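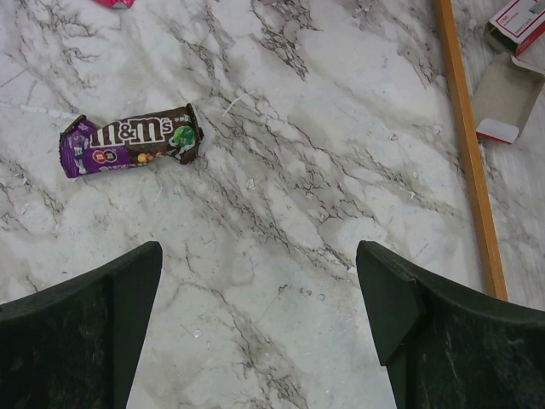

Picking up candy wrappers: how many example runs, and do I keep the bad ones?

Posted November 12, 2019 in Robots and Automation

Menaka Selvanayagam

I'm recording examples for a tidy-up task. The arm has a two-finger gripper with a small camera at the wrist. The job is to take litter off a marble-patterned surface and put it in a paper container. I drive the arm by hand and the software saves the wrist video along with the joint positions and the gripper opening.

So far I have 32 runs. The trained policy goes to the right area and then closes a little too high over the wrapper. Flat, empty wrappers are the worst. Anything crumpled up into a lump it does better with.

Things I'm not sure of:

The surface has dark veins all over it. Should I cover it with plain paper, or will the policy learn to ignore the pattern?

Should I leave other things lying near the wrapper, such as a stick or a bit of cardboard box, or clear everything away first?

About one person's advice to go up to 200 runs – is that number worth the time, or is there something wrong with the runs I have?

I also have runs where I missed the first grasp and went back for it. I've been deleting those. My notes and the recorder settings are in the project folder, which is called Nivent if you have access to the Irkbridge shared drive.

Jasińska

Don't cover the surface. If the arm is going to work on that marble, record on that marble. Plain paper would give you a cleaner video and a policy that has never seen the veins.

Leave the other things in, but move them between runs. If the stick is always to the right of the wrapper, the model can use the stick to find the wrapper, and it will fail the day you take the stick away. Same with the wrapper itself. Turn it, flip it, put it closer to the wall, and change which wrapper you use. Printed side up every time is a common mistake.

On closing too high: look at where your own fingers are when you start to close. People driving by hand tend to slow down near the surface and start closing early. From a wrist camera a flat wrapper looks much the same at two heights, so small differences in your driving matter more than they would with a block or a cup. Go down, stop, then close. Do it the same way every time.

The other half of the task is the drop, and I'd check those runs separately. 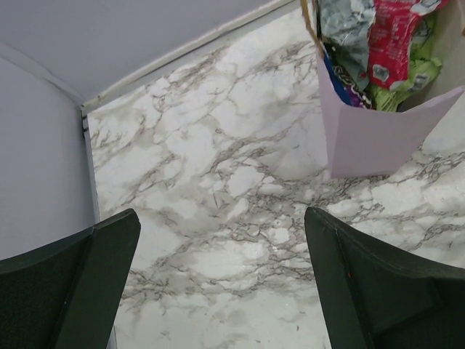

With a container that already has wrappers up over the rim, the release point has to be higher than it is with an empty one. If all your runs start with it empty, the policy will push the next wrapper into the pile. Record some runs at each level: empty, part full, and full to the top. Write the level down in the run notes, so you can tell later which ones you are short of. I would also vary where the container stands, unless it's going to be fixed in place for good.

Keep the missed grasps, as long as you recovered and finished. Throw out the ones where you gave up.

As for the number, I'd do another two short sessions with the changes above and retrain before deciding on 200. More runs with the same early closing will teach it to close early.

Flimcombe

200 is fine. We did 200 for ours and it worked. Check that your video and joint readings line up in time too, ours were off and it looked just like your problem.

Menaka Selvanayagam

Thanks both. I played back a few of the old runs and I do start closing on the way down – not in all of them, but in most of the flat wrapper ones. I'll redo those first and put the deleted runs back in from the backup. I haven't checked the timing yet.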